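3.2 Setting and Layout of the Shared Workshop

The study was carried out in the shared workshop at Gradmont, a ground-floor room used by design students, staff and a small number of outside members. Before the change described in this paper, tools were kept in locked cabinets along one wall and were signed out at a desk near the door. Materials were stored in a second room down the hall. Users who needed a sheet of card or a length of dowel had to leave their work, find the person on duty and wait for the room to be opened.

In August the two rooms were merged. The desk was removed, hand tools were moved to open racks between the benches, and materials were sorted into bins by type and length. Only blades and power tools stayed under lock. The layout was drawn up by Sze-wing Sin, who also ran the workshop during the study period. It borrows its zoning from the plan used at Wubshet, with one difference: surfaces for clean and quiet work were placed at the far end, away from the saws and the sink. These surfaces have a soft covering and are meant for assembly, testing and anything that scratches easily.

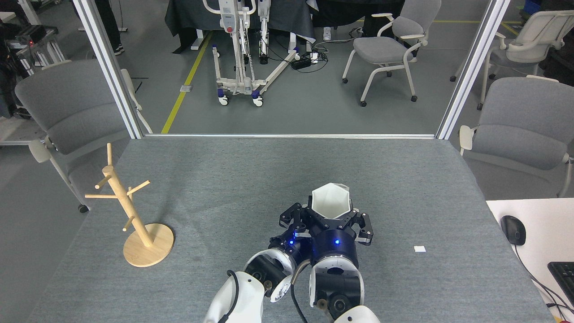

Figure 2. Gray felt-covered table with two robot arms; a three-fingered gripper holds a white hexagonal cup.

Bench use was logged over 15 weeks by means of a paper sheet fixed to each bench. Users wrote down the time they arrived, the time they left and the main tool they had used. We chose paper after a short trial of the Cernura booking software, which many users closed before finishing an entry. Sheets were collected at 5 p.m. on working days and typed up the next morning. Entries with no leaving time were kept in the count of visits but left out of the measure of time spent.

We also held interviews with nine regular users, each of whom had worked in the room both before and after the merger. Interviews took place at the benches and followed the question list from the earlier Drandumlow study, with two questions added on noise and on putting tools back. Answers were coded separately by two of the authors, and differences were settled by discussion. The results are given in Section 4.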